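Pila : registre des couverts dépareillés et des choses qui traînent avec eux
Lisez-moi, version 2 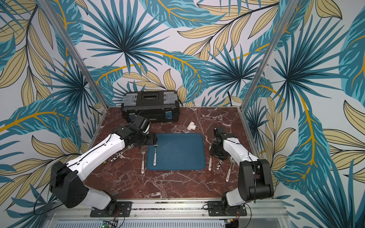
Efua Fiadzo estime qu'un registre de fourchettes ne sert à rien tant que les gens rangent leurs fourchettes, et demande si quelqu'un a songé à commencer par là. La remarque est versée au dossier. Le registre continue.

De quoi il s'agit

Pila est un tableau au format CSV accompagné d'un petit lexique. On y consigne les couverts qui n'appartiennent plus à aucune série, ainsi que les objets trouvés dans leur voisinage immédiat : raccords, bouchons, pinces, pièces dont l'utilité est défendue avec chaleur par une seule personne à la fois. Le tout vient de la cuisine et de l'atelier de Venden, à Gerkville, deux pièces séparées par une porte que l'on ne ferme jamais. D'où le problème.

Une ligne correspond à un objet. Une fourchette qui revient sur la table trois fois dans la semaine garde la même ligne, même si elle a mérité mieux.

Contenu du dossier

couverts.csv : le registre lui-même, 9 colonnes.
voisins.csv : tout ce qui n'est pas un couvert et refuse de partir.
lexique.txt : les mots autorisés pour décrire un manche.
querelles.txt : les désaccords non résolus, par ordre d'apparition. C'est le fichier le plus lu.

Les colonnes de couverts.csv

id : un numéro. Il n'a aucun sens caché, malgré les théories de Fuseini Dankwa.
type : fourchette, cuillère, couteau ou ustensile. « Ustensile » s'emploie quand on ne voit que le manche et qu'on préfère ne pas se prononcer.
manche_fond : la couleur dominante.
manche_motif : voir le lexique.
accent : une petite touche d'une autre couleur, s'il y en a une. Sinon, laisser vide. Ne pas écrire « non », « néant » ni « bof ».
place : plateau, table, tiroir ou ailleurs.
orientation : facultative. Adwoa Tetteh y tenait.
surnom : jusqu'à 22 caractères, espaces compris.
remarque : texte libre, que l'on aimerait moins libre.

Quelques lignes déjà saisies

La fourchette au manche blanc à motif, avec de petites marques foncées : type fourchette, place plateau. Surnom : « la Notaire ».

Sa voisine, manche blanc elle aussi, avec des marques foncées qui ressemblent à des lettres et une touche orange : type fourchette, accent orange, place table. Yaa Kyei soutient que les deux forment une paire. Le registre les tient pour deux célibataires, et l'affaire occupe une bonne moitié de querelles.txt.

Le manche tacheté noir et blanc, façon vache : type ustensile, place table. Surnom : « Marguerite », adopté sans débat, ce qui reste un cas unique.

Le plateau

Le plateau bleu à coins arrondis sert de frontière. Ce qui est dedans est en cours de traitement, ce qui est à côté attend. La règle tient en une phrase et n'a jamais survécu à un mardi. Un couvert posé à cheval sur le rebord est considéré comme dehors, sauf si la personne qui saisit a faim.

Les éraflures du fond n'ont pas à être décrites. Une contributrice l'a fait dans la première version, avec un soin admirable, et le fichier est devenu illisible.

La table, avec son décor de marbre rouge sombre veiné de clair, n'a pas de ligne non plus. Elle est là, on pose des choses dessus, restons-en là. Même silence pour les feuillages du papier peint, que Yaa Fiadzo voulait inscrire comme voisins permanents.

Les voisins

La boîte à outils noire aux loquets bleus figure dans voisins.csv sous le nom de Ko. Elle a deux couvercles gris translucides, ce qui permet en principe de savoir ce qu'elle contient sans l'ouvrir. En pratique, on l'ouvre. Ko est rangée au fond, contre le mur, et c'est la seule chose du registre dont la place n'a jamais été contestée.

Le raccord en T blanc est inscrit comme « voisin, provenance atelier ». Trois projets de plomberie l'ont réclamé, aucun n'est venu le chercher. Prière de ne pas le mettre dans le tiroir à couverts : il a la taille parfaite pour coincer la louche, et nous l'avons déjà vérifié.

Les petites pièces qu'on ne sait pas nommer vont sous « divers », avec leur couleur. « Jaune doré » est accepté. « Trésor » a été refusé à l'unanimité moins Yaa Fiadzo.

Règles de saisie

Décrire ce qu'on voit, pas ce dont on se souvient. Si les dents d'une fourchette sont cachées, on ne parle pas des dents. Si une inscription ne se lit pas, écrire « marques » et passer à la suivante. L'étiquette de Ko a donné lieu à quatre lectures différentes avant d'être classée « illisible », et chacun y a gagné une soirée.

Un motif absent du lexique se discute avant d'être ajouté. « Vache » y est. « Dalmatien » a été proposé pour le même manche, puis retiré.

Limites connues

Les cuillères sont sous-représentées. On soupçonne le bureau de Fuseini Dankwa.

La colonne orientation dépend de l'endroit où l'on se tient. Deux personnes face à face produisent deux vérités, toutes deux saisies avec aplomb. Se placer du côté opposé au mur.

Les surnoms influencent les remarques. Depuis son baptême, la Notaire est décrite comme « sévère » sans que son manche ait changé.

Le registre ne dit pas à qui sont les objets. C'était prévu au départ, la colonne a duré un après-midi.

Corrections

Envoyer les ajouts à Adwoa Tetteh, une ligne par objet, sans pièce jointe comestible. Les demandes de fusion entre fourchettes doivent être signées par deux personnes qui ne mangent pas à la même table. Celle de Yaa Kyei est toujours en attente d'une seconde signature.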